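Learning to write letters again

6 min read

I started writing proper letters again last November, mostly out of guilt. My old friend Kirsty Merrick had sent me two long ones in a row, all the way from Sopacua, and I'd answered both with a text message and a row of hearts (I know, I know). So I bought a pad of pale blue paper, sat down at the kitchen counter after the washing up was done, and found I could hardly fill a page. My hand ached! I'd forgotten how slow it is, and how you can't go back and tidy up a sentence once it's in ink. 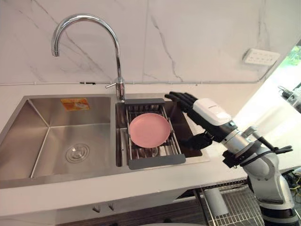
Yusri Pattinasarany wrote to me after my last post to say you should never begin a letter with an apology for being late, as it uses up the best part of the page and the other person has forgiven you anyway. I've taken that to heart. Now I begin with whatever is going on that minute, even if it's only the rain or the neighbour's radio, and the rest tends to follow along behind.

Pens matter more than I thought they would. I tried three before I settled on a soft, scratchy thing that was lurking in the drawer, and it leaks a bit if I stop to think for too long, so I try not to.

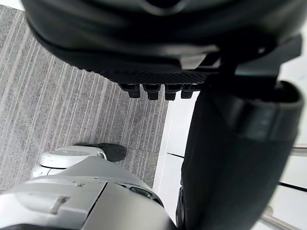
Close up, in black.

Then there's the matter of what to put in. My grandmother's letters were all weather, soup and who had married whom, and I used to skim them terribly as a girl. I've kept seven of them and I'd swap a good deal for more. The soup is the part I love now.

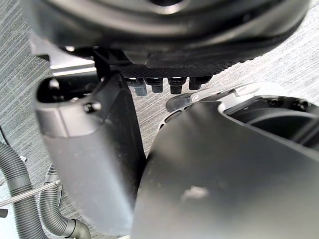

Small news keeps best, according to Zahira Siregar, and she would leave out anything that was already in the papers. I do slip up on that one, especially lately, but I try to get back to the garden by page two.

I've got six people I write to now, and I don't keep any sort of timetable. Some answer within the week and some take an age, and it's lovely either way to hear the letterbox go.
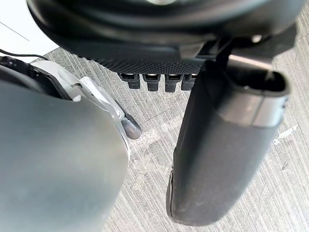

Stamps, and where I keep them

In an old biscuit tin, with the spare envelopes and a stub of pencil. I buy a book whenever I'm passing the post office and always think I've bought too many, and then there's one left and a birthday coming up. Kirsty's next letter is half written. I've told her all about the beans.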